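Vatham Laptop Library: Your Questions Answered

Borrowing a computer ought to be simple, and we've tried to keep it that way, but we do get asked the same handful of things over and over (sometimes by the same people, and that's fine too!). If your question isn't covered, come and talk to us at the Ernel desk and we'll do our best.

Who can borrow a laptop?

Anyone with a current Vatham card. If you're under 16 we'll need a parent or guardian to sign the form with you, and once that's done it stays on your record, so you won't have to drag them back every time.

How long can I keep it?

Two weeks, and you can renew once if there's no waiting list. There usually isn't one except in March, when the tax forms come out and everybody suddenly needs a keyboard at the same moment. We own 43 machines, which felt like plenty when we started.

What kind of laptops are they?

Mostly small netbooks, with a few bigger ones for people who find the little keyboards hard going. The netbooks won't run heavy games or edit your wedding video, but for letters, email, job applications and homework they do very nicely, and they fit in a backpack without breaking your shoulder.

Can I try one before I take it home?

Please do! Set it on a table, open it up and type a few lines. Some people take to the touchpad right away and others would much prefer a mouse, and we have a drawer full of mice we're glad to lend along with it.

How should I look after it?

Open the lid from the middle with both hands, and don't carry it around by the screen. A hard, flat table is the best place for it, because a bed or a cushion can block the air underneath and make it run warm. Keep drinks on a different table if you possibly can. For cleaning, turn it off and unplug it, then use a soft cloth that's barely damp on the lid and keys. No window spray on the screen, please.

Can I peel off the stickers?

We'd rather you left them alone. Manufacturers like to put them on the palm rest, and our own labels help us match each machine to its charger. If one is curling up and catching your sleeve, tell us and we'll press it down or replace it.

What happens to my files when I return it?

They're erased, every one of them, so save anything you care about to a memory stick first. Genivaldo Queiroz looks after the returns and he's wonderfully patient, but he can't bring back a deleted essay, and he hates having to say so.

What if it breaks?

Bring it back and tell us what happened. Ordinary wear costs you nothing. For a lost charger we ask for $20, and for anything more serious Fadi Kanaan will sit down with you and work something out.

The screen is too shiny to read. Any tips?

Try turning the table so the window is off to one side, or tilt the screen back a little at a time until the reflection slides away. Turning up the brightness helps as well, though the battery will run down faster.
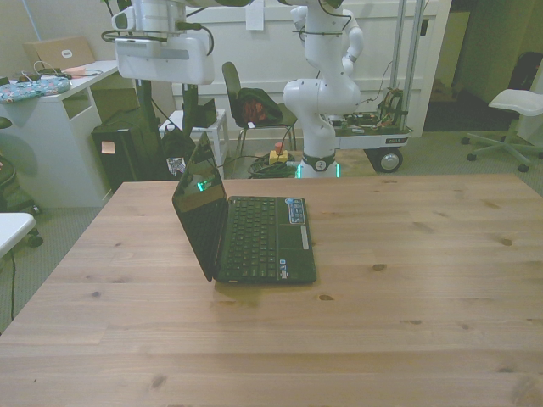

If you've tried all that and your eyes still feel tired after a page or two, ask us to swap it for one of the bigger laptops. We'll move your loan over at the desk and your return date will stay the same.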